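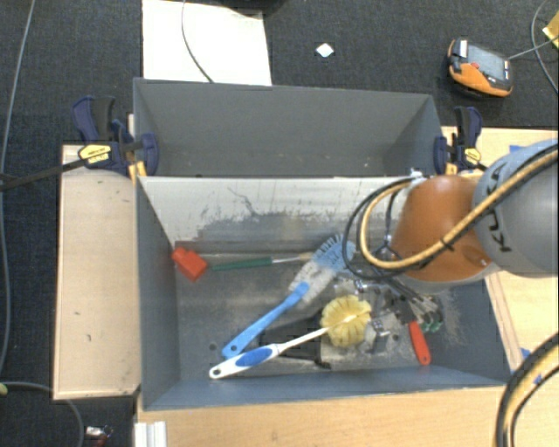

**Tamsin Okell** — robot tech, Lultley workshop

August, started 7:40 am

Cable day on the KUKA bin cell! Been itching to get to this one. The black loop at the wrist has been catching on the taller handles whenever joint 6 unwinds, so the job is to re-dress it and then re-check the bin position.

Did so far:

- Jogged joint 6 end to end at 4 percent with the pendant. Worst point is at 66 degrees, where the loop hangs lowest.
- Left the tan cable alone. It follows the link nicely and I don't want to upset it.
- Nipped up both bar clamps where the two bins meet. The left one took a quarter turn.
- Touched up bin zero in the Wada frame file. Old values saved as `bin_old`.

Kept the brushes and hand tools in the front bin for the test picks. The long blue scrubbing brush is a brilliant test — it lies right across the floor on the diagonal, so if the loop is going to snag on anything, it's that.

The scuffed patch on the far wall of the front bin is worth watching. I'd like the Drumance approach height lifted 7 mm before anyone runs full speed.

Still to do: new tie point above the orange housing, check the thin wires at the gripper for rub, then 100 picks on the Clutora routine. Can't wait to see how it goes with a shorter loop! Pendant goes back on its hook after, please.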